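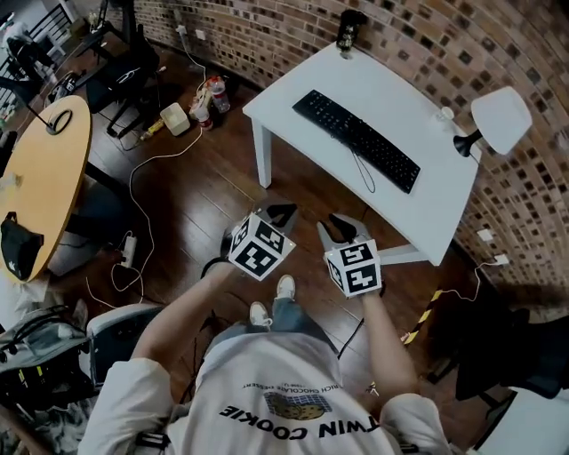

Figure 2. Black keyboard on a white table, seen from above; a hand-held gripper in each hand.

Print this page | E-mail this article

Search this journal Go Advanced

4. Silence before the scare

4.1 Material

Two films, both low budget, both haunted house stories. Drellosdale is the older one, a family moves into a mill and the youngest starts talking to the water wheel. Altomura is a convent story, mostly one corridor. Neither did much in theaters. Both found an audience later through Odera, the streaming service, and most of the viewer reviews we use come from there.

We marked every scare in both films by ear and by eye. A scare here means a sudden loud sound, a sudden appearance, or the two together. Total of 56 across the two films. Slow reveals left out (see 4.4). For each one we logged the length of the quiet stretch before it, whether music was playing, and whether the scare was real or a false alarm – the cat, the husband, the coat on the door.

Coding was done separately by Adi Yusof and Nafula Shirima, then compared. They disagreed mostly on where quiet begins. Room tone is not silence, and Altomura has a hum under nearly everything. We settled on the last line of dialog or the last musical note, whichever came later. Crude but it held up.

4.2 Reviews

We read 400 viewer reviews and kept the ones that mention a particular scare closely enough to place it. Star ratings were ignored. People give one star for a late stream and five for an actress they like. What we wanted was the wording: "saw it coming," "got me," "cheap," "had to pause."

Reviews were matched to scares by hand. Some were easy (everybody mentions the laundry chute in Drellosdale). Others needed a second viewing of the film, and a few were simply about a different movie.

4.3 What we found

Longer quiet did not mean a bigger reaction. Past 27 seconds the words "saw it coming" start to pile up, and this is true in both films. The scares people remembered kindly came after short, uneven gaps, often with someone still half talking. In Drellosdale the chute scene cuts the mother off in the middle of a dull sentence about the boiler. Reviewers quote the sentence.

False alarms were disliked, as expected, but less so early on. A false alarm in the first act seems to be taken as manners. In the last act it is called cheating, and viewers are are quite harsh about it.

Music is harder. Altomura drops its score almost completely after the bell tower, so the later scares have no warning at all, and some viewers liked exactly that while others said the film felt unfinished. We can't separate the two effects with this material. Would need a version with the score put back.

4.4 Limits

Two films is two films. Home viewing also – phones, lights on, somebody walking through the room. Reviews are written by people who bothered to write. Slow reveals deserve there own count, and the best moment in Altomura, the nun already standing at the far end, is not in our data for that reason. A third title, Fluvesix, was coded in part and dropped when a recut replaced the version our reviewers had seen.

This site uses cookies to remember your reading preferences. Accept | Manage settings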